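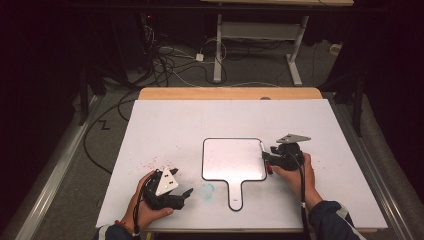
We've had the Vostine hand-held gripper kit on trial since April. Two grippers, one per hand, for recording tasks that a robot arm learns from later. Notes for anyone thinking of buying.

Setup took me 40 minutes the first time. Most of that was the software. The printed guide is for an older version, so use the one on their site.

Pens are a good test. A marker is thin and round, and it twists in the fingers if you press too hard on the board. Morenike Nwosu got the knack faster than I did. Grip low, near the tip, and go slowly.

Erasing is easier than writing. Short words in capitals are fine. Joined-up writing is a mess and I've stopped trying.

The cables are my main complaint. They drag on your forearms and after an hour you notice. Ainhoa Casado tapes hers to her sleeve.

We've kept almost 100 recordings so far and thrown out 21, mostly where tracking dropped when one hand crossed the other.

Price was 4,000 for the pair, software included. Support answered within a day both times I wrote.

Would I buy it? For table-top work, yes. For anything where you need to walk about, I'd wait for a wireless one. Trying the Memotow kit next and will post the same notes for that.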